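Home Articles Authors Search Contents

4.2 Changes in the work of room attendants

At the Sisitz guesthouse, the two-arm robot was assigned to tidying guest rooms between stays. New tasks were first rehearsed in simulation and were released to the building only after Ahn and Imhof had approved them. Attendants took part in these reviews from April onward and could ask for a task to be changed or withdrawn.

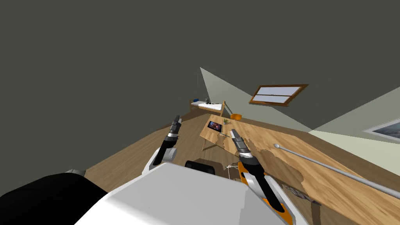

Figure 3. Simulated guest room used in task rehearsal, with both arms extended over the floor.

The reviews altered the working day more than the management had expected. Attendants who had previously worked alone now spent part of each shift deciding which objects a machine should be allowed to handle. Personal items left by guests were the most common point of dispute. Of the 108 task requests recorded, attendants returned almost half for revision.

Pay grades did not follow. Supervisors continued to class the reviews as cleaning time, and two attendants raised this in interviews with Ambaye. One stated that she was "teaching the job and still being timed on the beds." At Flanness, where reviews were listed as a separate duty, no similar complaint was recorded.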